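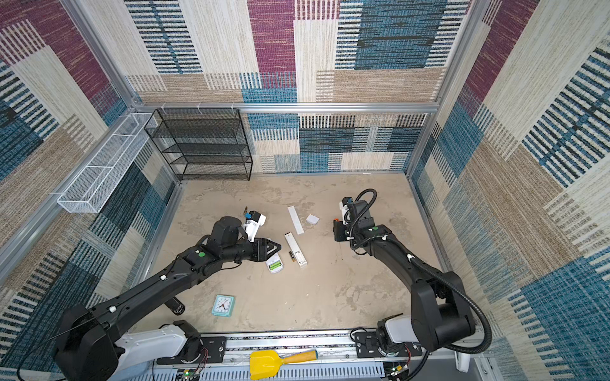 White charger with the green inserts, plus a black mesh rack and a white basket that both want a job.

Where do you keep batteries, chargers and the little gadgets that eat them?

Posted by Florencia Cáceres, Tuesday

I have one charger, an alarm clock that needs feeding, and a supply of AA cells in every state of health. They have lived in a kitchen drawer for 5 years and the drawer has won. I now have a four-tier wire-mesh rack and a long divided wire basket that hangs on the wall. What goes where? My sister votes for throwing it all out, but she also borrows my batteries. 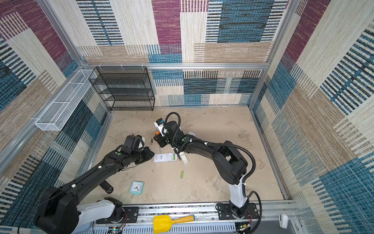

Rack in the corner, basket up on the left wall. Vacancies on all floors.

Olga Farías
Rack for the things that use batteries, basket for the batteries themselves. The basket already has sections, so make one "charged" and one "needs charging," and put a label on each before you trust your memory. I trusted mine and once walked down to the cellar with a flashlight full of duds.

Check the mesh first. An AA will slip through a wide one, and it will roll under whatever is heaviest. A strip of cardboard along the bottom fixes that. Throwaway cells get their own section, well away from the charger — they don't belong in it, ever.

Clocks go on the top tier, where you can see if they've stopped. 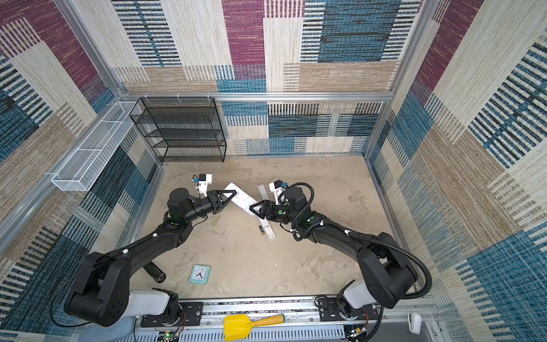
Zulema Valdebenito wants to know what happens to the packaging in this plan. Hers goes flat in the recycling the same day, except the charger leaflet, and she'd sooner lose the charger than the leaflet.

Olga Farías
Fair. Leaflet on the bottom tier, in an envelope. Boxes out, unless there's a warranty you really believe in.

Ivana Troncoso
just get a Collden case, holds 20, done

Yamila Gaete
A case is fine if you only own 20. I'd add one thing to Olga's answer: keep battery covers with the gadget they came off. Tape them on if you must. A loose white plastic strip means nothing to anyone by August.
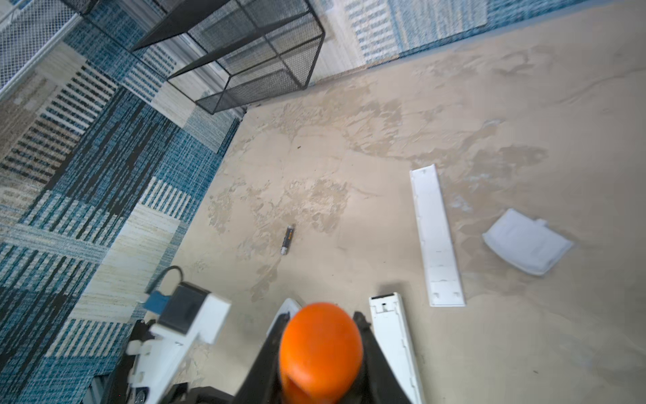
Florencia Cáceres replied that she'd gone with the basket and cardboard, labels included, and that the drawer now holds only string, takeout menus and a key to something.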